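The Bead Counter: does your jewelry need a subscription?
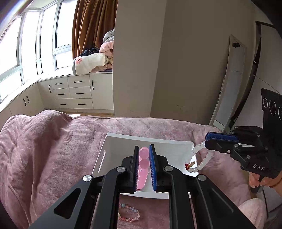 Pink beads, white tray, plush blanket.

2018-06-28

Three readers have now forwarded me the same flyer from Telano, so I suppose I have to write about it. For 2 dollars a month, Telano will "restring, refresh and restore" any beaded bracelet you mail in. They say they have 2,519 members already. I asked what counts as a member and was told it includes people who signed up for the free newsletter. So we don't know how many are paying, and Telano would not tell me.

I have been stringing beads for a long time and I have trouble seeing what there is to subscribe to. Elastic cord wears out. When it gets slack, you cut it, slide the beads into a dish and string them again. The cord costs less than a cup of coffee and one spool lasts me until I lose it. Hsin-yi Hsu, who ran our December repair table, got through almost 2,000 beads in one afternoon with a single spool of Pletia cord and a tube of glue she already owned.

Then there is the "refresh" part. The flyer says a special bath brings the shine back to plastic beads. I wrote to ask what is in the bath. The answer was "a gentle cleansing formula," and when I asked again I got the same sentence with a smiley face. My guess is dish soap. Dish soap works fine, by the way, as long as you keep it off glued knots and dry everything overnight on a towel. If a plastic bead is scratched, no bath I have ever tried will fix it.

Ya-wen Au thinks I am being too hard on them. Her point is that some people can't tie small knots anymore, or don't want to, and would happily pay to have it done. Fair enough. But the bead shop on Carré Street will restring a bracelet while you wait, and you don't have to put it in the mail. I read the Telano terms twice and the most they will pay for a lost package is the price of one month. I would not send them anything my grandmother wore.

She also asked whether the Pestov knot is really stronger than a plain surgeon's knot, as the flyer claims. I tied six of each and hung them from the shower rod with fishing weights. Two Pestovs slipped by morning and one surgeon's knot did. I wouldn't draw much from that, and I wouldn't put it on a flyer either.

If anyone has paid for the service and been happy with it, write to me and I will print your letter. Please say which cord they used. The swap box is back on the side table next meeting, and whoever took the good crimping pliers, we would like them returned.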